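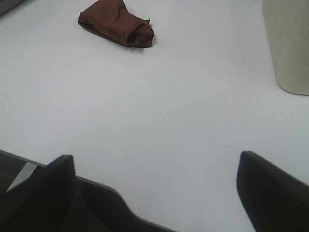

Brown cloth, rolled, on a white table

Subject: Re: [linen-managers] Changeover to the new linen contract and return of old stock
To: linen-managers list
From: Bickerstaff Housekeeping Office

Colleagues,

Thank you for the replies received so far. Several houses raised the same points as the message quoted below, so the answers are being sent to the full list. Please forward them to your evening supervisors, who do not all receive list mail.

> The notice says that the Zultine contract ends in May and that Zevex
> will take over collection from then on. Our house has a large amount
> of stock out in guest rooms at any one time. Are we expected to have
> all of it back in the linen room by the last Zultine pickup? That
> would leave us with bare rails during check-in.
>
> Also, who pays for items that cannot be found? We were charged for
> missing bath mats at the last stock check, and we still believe those
> were sent to the Grornar house by mistake.

On the first question, no house is expected to clear its guest rooms. Zultine has agreed to a final collection period of 14 days after the contract ends. Items in use may go back at any time during that period, in the gray bags only. Zevex will deliver its opening stock before the period begins, so rooms can be changed over as guests leave. During the overlap, the two suppliers' items must be stored on separate shelves and must never share a bag.

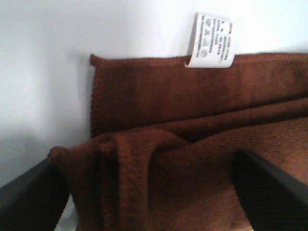
Bickerstaff Housekeeping Office

On the second question, replacement charges will be handled by this office until the final collection is complete. Houses should not pay any invoice for missing items that arrives directly from the supplier. Send it to us with the most recent count sheet. If you believe that items went to another house, please write the name of that house on the sheet and the date of the transfer, if known. The bath mats mentioned in the quoted message have been added to the open list, and Grornar has been asked to check its upper linen room.

> Will the delivery times stay the same? Zultine comes at 7 a.m.,
> before the kitchen deliveries, and that suits us. A later truck would
> have to wait in the street.

Delivery times will change for some houses. Zevex plans its routes from a depot on the other side of the river, and its first truck cannot reach the lakeside houses before 10 a.m. We have asked for the service entrance to be used at every site. Houses that share a loading bay with a kitchen should agree on a waiting space with the kitchen manager and let us know what was decided.

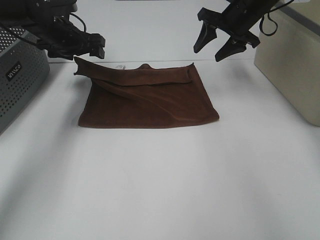

Each house may also request up to 3 changes to its standing order during the first month without a fee. Please use them with care. A change to the size of an item counts as one request, and so does a change to the delivery day. Seasonal increases are treated separately and do not need to be included.

> Finally, do the cleaning cloths and hand towels bought by the houses
> themselves fall under the contract? Ours have never been on the list.

They do not. Cloths and towels bought from a house budget remain the property of that house and should be washed on site. They should be kept out of the collection bags – the supplier is under no obligation to return them. Staff rooms and workshops should keep their own supply in a marked cupboard.
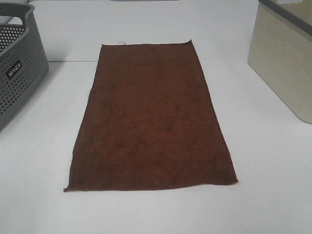

Brown towel laid flat on a white table

Count sheets are due before the final collection period begins. Two copies are needed, one for this office and one for the linen room file. Questions about the new bags should go to the list, as other houses are likely to have the same ones.

Bickerstaff Housekeeping Office
Linen and Supplies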